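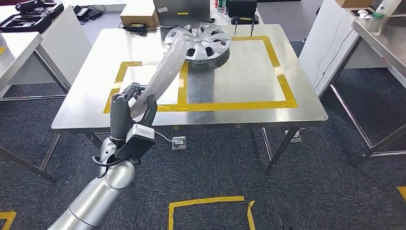 Embalaje de tapacubos sueltos: lámina o bolsa, y reparto de la mesa
Foro > Taller y almacén > Embalaje y expedición

grabowska_exp
29 nov. 2025

Abro hilo porque en el de cajas se estaba mezclando todo. Vendemos tapacubos por unidades, nuevos y de segunda mano, y desde mayo los preparamos sobre una mesa de acero inoxidable con la zona de trabajo marcada con cinta amarilla. El rectángulo exterior delimita el área útil y una tira vertical lo separa en izquierda y derecha. La lámina de plástico se trabaja a la izquierda. La derecha es para la pieza ya envuelta. El tapacubos espera en la parte del fondo, plano y con la cara vista hacia arriba, hasta que le toca.

Material: lámina flexible blanca, semitranslúcida, de 70 micras, marca Mellolach. Secuencia actual:

1. Extender la lámina en el lado izquierdo.
2. Pieza encima, cara vista hacia abajo.
3. Plegar los dos laterales, luego los extremos.
4. Cinta en el reverso, nunca sobre el borde de la llanta.
5. Pasar a la derecha y etiquetar.

El paso 3 es el que falla. La lámina coge arrugas, se pega a sí misma por estática y el pliegue queda torcido. En el último recuento salieron 204 piezas y hubo que rehacer 13. Las rehechas eran casi todas de diseño con radios angulosos.

Preguntas: ¿alguien ha pasado de lámina a bolsa y ha medido la diferencia? ¿Y tiene sentido mantener la división en dos si la lámina extendida acaba invadiendo el fondo de la mesa?

tornillo_m8

Bolsa. Con lámina pagas el plástico más barato y lo pierdes en tiempo. Nosotros usamos bolsa de fuelle, entra la pieza, un pliegue y cinta. El único inconveniente es tener dos medidas en stock.

Sobre la cinta en la mesa, si la lámina es más grande que el recuadro, el recuadro está mal dimensionado. Mide la lámina abierta y vuelve a marcar.

bwieczorek

No estoy de acuerdo con lo de la bolsa como norma general. Depende de la geometría. Un tapacubos tiene el perímetro redondeado y las grapas de fijación por detrás, y las grapas enganchan la boca de la bolsa al entrar. Con 70 micras no se rompe, pero se estira y queda una zona blanqueada que el cliente interpreta como raya. La lámina no roza nada si se coloca bien.

El defecto que describe grabowska_exp es de orden. Si la pieza está en el fondo y la lámina se extiende desde delante, el extremo de la lámina termina montado sobre el tapacubos. Se arrastra la lámina por encima de la cara vista, carga estática, y a partir de ahí ya se pliega mal. Yo sacaría la pieza en espera fuera del recuadro.

Bogdan Wieczorek
Womside, recambio y carrocería

grabowska_exp

Bogdan, tomo nota. El fondo lo usamos para la espera porque detrás tenemos el portátil con la lista de pedidos y se comprueba la referencia sin moverse. Si saco la pieza tengo que ponerla en un carro, y el carro ocupa pasillo.

Lo del blanqueo por las grapas no lo había pensado.

nerea_logis

El inoxidable desnudo tampoco ayuda. Cualquier partícula metálica que quede en la superficie acaba en el cromado. Nosotros pusimos una manta de espuma de 6 mm, recortada a la medida del lado izquierdo, y bajaron los microarañazos. No tengo cifras, lo digo por las devoluciones.

tornillo_m8

La espuma retiene la partícula, el acero se limpia con un paño. Prefiero acero limpio. Y una manta suelta en una mesa lisa se desplaza al plegar.

nerea_logis

Se fija por las esquinas. No se desplaza.

bwieczorek

Los dos tenéis parte de razón. Espuma sí, pero se cambia con frecuencia, o es papel de lija. Añado el tema del agarre, que no ha salido. Una pieza curva y lisa se sujeta por el canto, con el pulgar por debajo y los dedos por encima del borde. 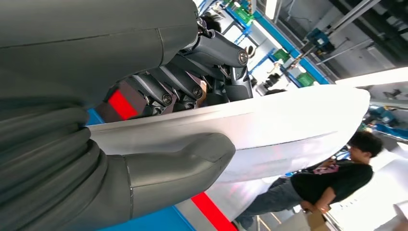

La presión se reparte a lo largo del reborde y la cara vista no se toca. En un tapacubos hay que buscar además un tramo sin grapa, porque al apretar sobre una grapa se abre la pestaña y luego la pieza baila en la llanta. Para girarla se usan las dos manos en puntos opuestos. Con una sola, la pieza pivota y apoya el canto contra la mesa.

esar_rafa

En Esar probamos las dos opciones con la misma referencia. La bolsa resultó más rápida en piezas planas. En las de centro saliente no hubo diferencia apreciable. Nos quedamos con lámina, pero precortada. El rollo en la mesa era la causa de la mitad de las arrugas, por el recuerdo de bobinado. Las hojas se dejan apiladas en plano de un día para otro.

Para la estática, barra ionizante o subir la humedad del local. El suelo de moqueta no favorece, dicho sea de paso.

grabowska_exp

La moqueta viene con el local y no la puedo cambiar. Lo de precortar sí es viable. ¿Qué margen dejáis sobre el diámetro?

esar_rafa

Diámetro más dos veces la altura del perfil, más solape. Con menos solape la cinta trabaja a tracción y se despega en transporte.

tornillo_m8

Sigo pensando que con bolsa os ahorráis la fórmula.

grabowska_exp

Plan: hojas precortadas, recuadro izquierdo vuelto a marcar según la hoja abierta y la espera fuera de la cinta, en una bandeja lateral. La espuma la dejo para una segunda prueba, para no cambiar dos variables a la vez. Pondré el recuento cuando tenga un lote comparable.

nerea_logis

Anota también el tipo de acabado, pintado o cromado. Si no, no se podrá separar el efecto.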